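4.2 Greifleistung des Komplettpakets

Der Anbieter bewirbt Lusta als zweiarmiges Komplettpaket, das »ohne Nachjustierung« beliebige Haushaltsgegenstände aufnehme. Belegt wird das im Datenblatt mit einer einzigen Versuchsreihe, deren Objektauswahl nicht offengelegt ist. Wir haben deshalb 400 Greifversuche mit der Werkskonfiguration durchgeführt, davon 300 mit formstabilen und die übrigen mit weichen Objekten. Als gelungen galt ein Versuch nur, wenn das Objekt auch auf dem Teller abgelegt wurde; das bloße Zufassen, das der Anbieter offenbar mitzählt, reichte nicht aus.

Bei den formstabilen Objekten gelangen 193 Versuche, bei den weichen 39. Von »beliebig« kann demnach kaum die Rede sein – zumal alle Versuche auf derselben hellen Tischfläche stattfanden.
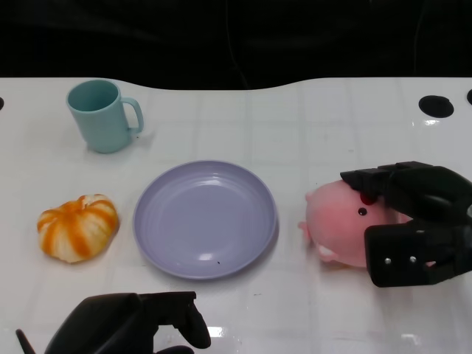 Abb. 3: Versuchsaufbau mit Becher, Teller, Spielzeugkürbis und Plüschtier; der rechte Greifer fasst das Plüschtier, der linke ist leer.

Ob das Zusatzmodul Prulham die Werte verbessert, bleibt offen. Ein Testgerät lag uns nicht vor.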